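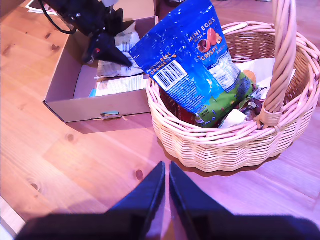

Lotton asks households to send back their packaging

Plonville, Friday, October 14, 2022

Lotton, the mail-order shop for baskets and small household goods, opens today a return service for used packaging. Customers in Plonville can bring cardboard boxes, plastic bags and paper wrapping to the Aliyu shop, where they will be sorted on the table by kind.

The service follows a trial which began in June with 86 households. In this trial 976 boxes were returned, and most of them were good enough to be used a second time.

"Many people keep the box but they do not know what to do with the bag and the leaflet inside," said Toshiko Ikeda, head of packing at Lotton. "We ask them to leave everything together in the box. We will separate it ourselves."
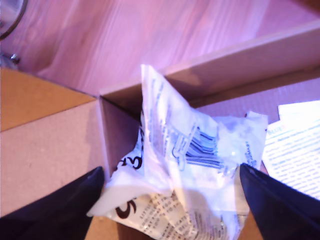 A printed plastic bag in an open cardboard box.

Boxes may be brought open or folded flat. Food remains must be taken out before. Plastic film will be passed to the recycling firm Drokix, which collects from the shop 2 times a week.

Lotton hopes to receive 1,000 boxes before the end of the year.

For questions from the press, please contact Soledad Pettigrew at the Lotton office in Plonville.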